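Home | News | Recipes | Swap Table | Back Issues | Contact

Last updated: Sunday, 9:15 a.m.

THE BREAD BASKET QUESTION

The Festidport Supper Club newsletter went to 374 inboxes last month, and the item that drew the most mail was a single paragraph about bread baskets. We ran a long piece on the new parking rules in the same issue. Two of you wrote in about parking.

For those who missed it, I had said that a bread basket should be lined with a napkin, filled to the rim and passed to the left. Serena Costa replied the same evening, at a length I can only call generous, to say that I was wrong on all three points and that the napkin was "a blanket for bread that isn't tired." She sets hers out bare. She also thinks a basket looks better with room in it, and that anyone who piles rolls to the rim is going to be picking rolls up off the floor.

I have been trying it her way. The basket is the shallow oval kind, brown wicker with a thick rim, and it suits bread with a bit of shape to it. Twisted rolls do well. So do the longer loaves with the pointed ends, although these raise the matter of whether a loaf that size belongs in the basket at all or should lie on the table in front of it and be torn at by whoever is closest. Serena is for the table. My mother would have been for a plate, and a board under the plate.

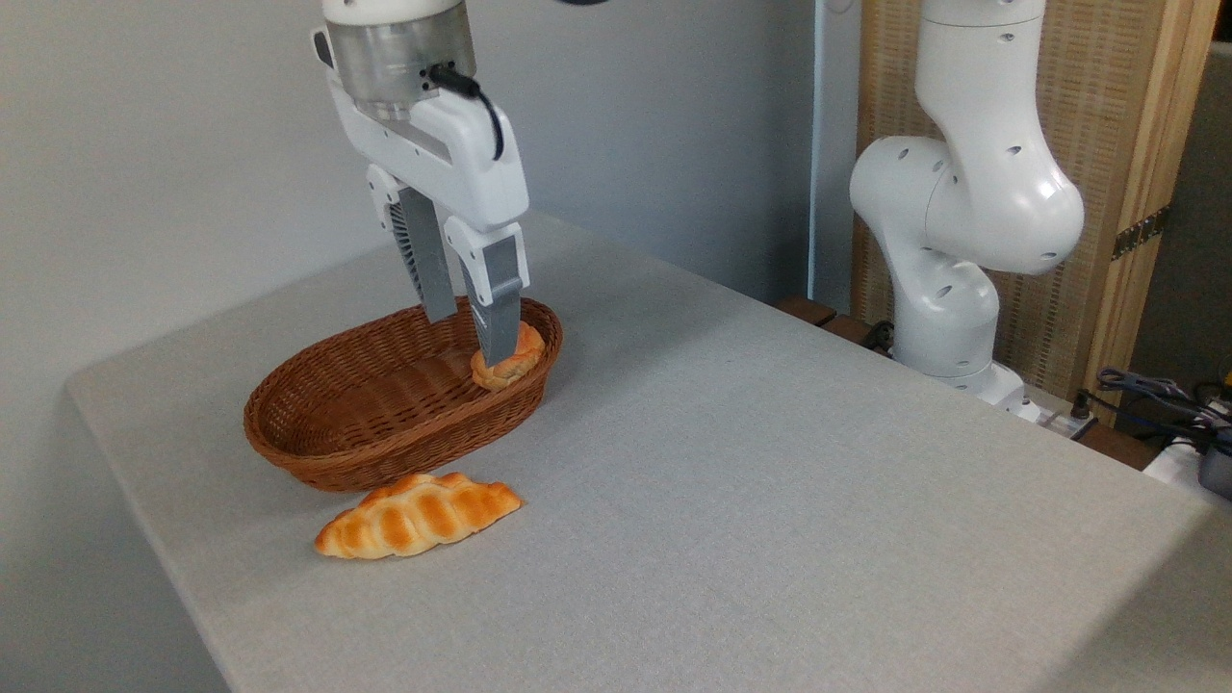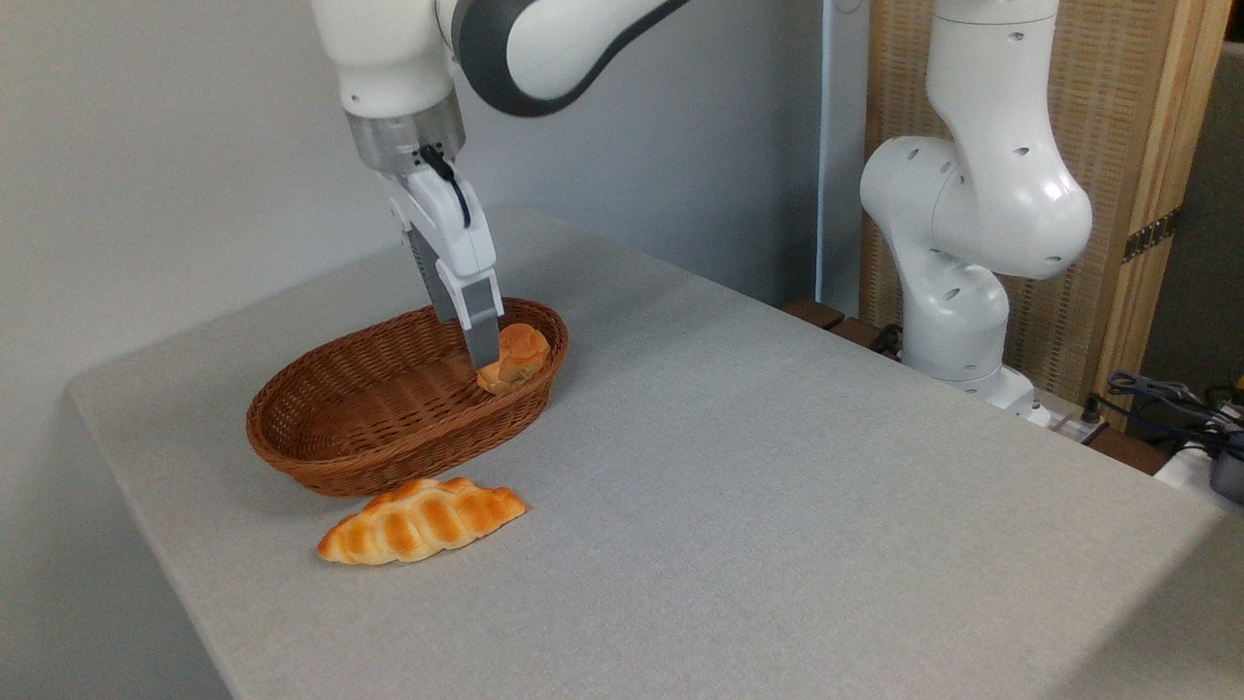
Small roll in the basket, longer loaf on the table.

On lining, I'll give some ground. A bare basket lets you see the weave, and there is nothing to wash afterward except the basket, which you should not wash. Turn it over, knock the crumbs out, go around the rim with a dry pastry brush. Sesame seeds will stay in the weave until you move house. I have made my peace with them.

On filling, I remain unconvinced. One roll in a basket is a dare. Everybody at the table can see it, everybody wants it, and it will still be sitting there when the coffee comes. Put out six and they vanish before the soup.

Several people asked where to find a decent oval basket. The Dornine thrift shop had a stack by the door when I was last in, priced at whatever the person at the register felt like that day. Check the rim for loose ends before you buy, and smell it. You'll know why if you ever skip that step.

The December supper seats 25, doors at six, and there will be bread. D'Amico is doing the twists again. Bring your own basket if you have views, and put your name on the bottom of it. Last year we ended the night with one basket too many and it has been living in my hall closet ever since, along with somebody's ladle.

Contact the newsletter desk | © Festidport Supper Club | Back to top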